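Clirnley Shop Newsletter
Bin picking cell: where the build stands
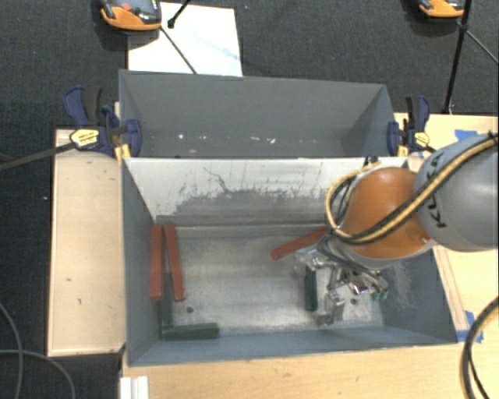

One member wrote in after the last issue to ask why the group is spending shop time on picking blocks out of a bin when a sorting chute would do the job in an afternoon. It is a fair point. A chute would be faster to build, and if all we wanted was sorted blocks we would have made one. The members on this project want to learn how to get an arm to pick up parts that are lying every which way, and blocks are cheap and hard to damage.

The KUKA arm has been running in the carpeted room since December. Most of the work since then has gone into the gripper and the bin, and very little into the arm itself. The gripper is metal with the linkage left exposed, so that we can get a hex key into it without taking the whole thing off the wrist. It is the second one. The first was printed and the fingers flexed too much to hold a block by its end.

The bin sits on a wood platform. The upper compartment is held with bar clamps for now, and we plan to keep it that way until the layout stops changing. If you use the room, please do not borrow those clamps. There are more on the rack by the drill press. Moving the bin even a little means redoing the calibration, and that takes most of an evening.

The control software is our own and goes by the name Pramow. It is a set of Python scripts plus one long config file that needs to be split up. Version 2 went onto the shop computer last month. It plans the approach from above, tries the grip, and backs out if the fingers close all the way. Every attempt goes into a log, and as of this writing the log has 2118 entries.

Blocks out in the open are no longer much trouble. Blocks flat against a wall are the main problem, as the fingers need room on both sides and the wall takes one of them away. In the last full run of 54 attempts, 40 ended with a block in the gripper, and nearly all the misses were along the walls or in the corners. We are going to try thinner fingertips first. If that does not help, the next step is a nudge move that pushes the block toward the middle before the grip.

Cable routing also needs work. The bundle at the wrist is fine through the normal range but pulls tight when the last joint turns far to one side. Holier Supply has a longer sleeve on order for us. Until it comes, the joint limit in the config stays where it is. Please leave it alone.

Still wanted: scrap aluminum bar for fingertips, a second emergency stop button with a long lead, and anyone who has written a decent log viewer. Leave parts in the tray marked Pramow on the Macedo bench.

Updated June 18, 2026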